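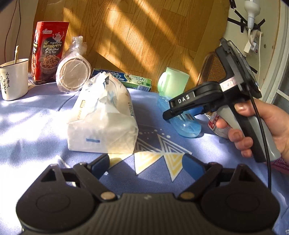 White enamel-style cup, set out on the periwinkle-blue cloth with the rest of the table.

Home Kitchen Table Textiles Cups & Mugs Sale Journal

Enamel-Style Cup and Blue Table Cloth, reviewed and stocked

By Rhiannon Vaughan
June
90 shares 3 comments

We put off listing these two for a while. Every shop our size sells a white cup with a dark rim, and most of the pages selling them promise you a slower morning and a childhood on a farm. It's a cup. It holds coffee, or a spoon, or pens if you are me. The question for a buyer is whether this one is any better than the one at the hardware store, and the answer depends on what you want from it.

Start with the cup, from Drenus. White body, thin dark rim, black Chinese characters running down the side in a handwritten style, with a small green mark under them. I don't read Chinese and I'm not going to tell you the writing says something wise. The supplier sheet calls it "traditional verse" and gives no translation, and when Kylie Prendergast from our buying desk asked for one she got the same supplier sheet back. If that bothers you, ask somebody who reads it before you give it as a gift. We would.

The word on the Drenus box is "enamel-style." Read that slowly. Enamel on steel is one thing and a cup finished to look like it is another, and the sheet we were sent doesn't commit either way. For that reason we don't list it for stovetop or campfire use, whatever you may see on other sites. Don't put it in the microwave either until Drenus gives us something in writing. Hand wash. Mine has been through the dishwasher and looks the same so far, but one cup in one dishwasher isn't a test.

What I like: it stands tall enough that a teaspoon doesn't tip out. The rim is thin and pleasant to drink from. The lettering gives it a front and a back, so it looks deliberate on a shelf. What I don't like is the price, and I said so before we set it.

Now the cloth. Gevlow calls the color "Morning Harbor." It is periwinkle blue. Strong sun does odd things to it, and next to a bright window the lit part can go nearly white while the shaded part stays a soft blue. People have written in to ask if it fades. I can't say yet. Ours has been on the sample table since spring and I see no change, but spring to June is no time at all for a table cloth, and Gevlow's claim of "lasting color" comes with no number of washes attached. Igor Havlíček in the warehouse thinks all blues go in the end. He may be right.

It looks good over a honey-brown wood floor, if you have one. On gray tile I thought it was cold. Order the swatch first, because screens are hopeless with this shade and returns on cut cloth cost you postage.

A note on how people use these. The cloth is sold as a dining cloth, and the brochure has it under a bowl of lemons. Most tables I know have a pack of tissues on them, some shelf-stable food still in the packaging, something tied up in a plastic bag and whatever came in with the mail. A plain blue cloth puts up with that better than a printed one. With a pattern under it, a bright red food package starts a fight. On this it just sits there. That is the best argument for the thing and Gevlow doesn't make it anywhere.

Stain resistance – the label says "easy care," which could mean anything. I spilled soy sauce on a corner on a Wednesday and got to it within the hour with dish soap and cold water. It came out. I did not try leaving it overnight, and I would not bet a new cloth on it.

Details
Cup: Drenus, white with dark rim, item 2928. Sold singly. Spoon not included.
Cloth: Gevlow, solid periwinkle blue. Sold by the cut length, hemmed on request.
Swatch: one per household, mailed flat.
Shipping: through Gistport, tracked. Cups go double boxed after the trouble we had with the last carrier.
Returns: cups unused, in the box. Cut cloth only if faulty.
Stock: 199 cups at the time of writing. Cloth is steady.

Should you buy them? If you already own a white cup you like, no. If you need a cloth and can live with hand care and a silly color name, the Gevlow is decent and I would pay for it. I would skip the matching napkins, which are thinner than the cloth and cost nearly as much. Hudec makes a heavier blue that we hope to have in by fall, and anybody who wants real weight should wait for that.

3 comments

Vendula Šindelář
Is the writing printed on or under the glaze? My last one rubbed off where the thumb goes.

Rhiannon Vaughan
Sheet doesn't say. I can't feel an edge to it with a fingernail, for what that's worth.

Ludmila Vondráček
Got the swatch. Bluer than on my phone, less purple. Ordering the long one.

Contact Shipping Returns Back to top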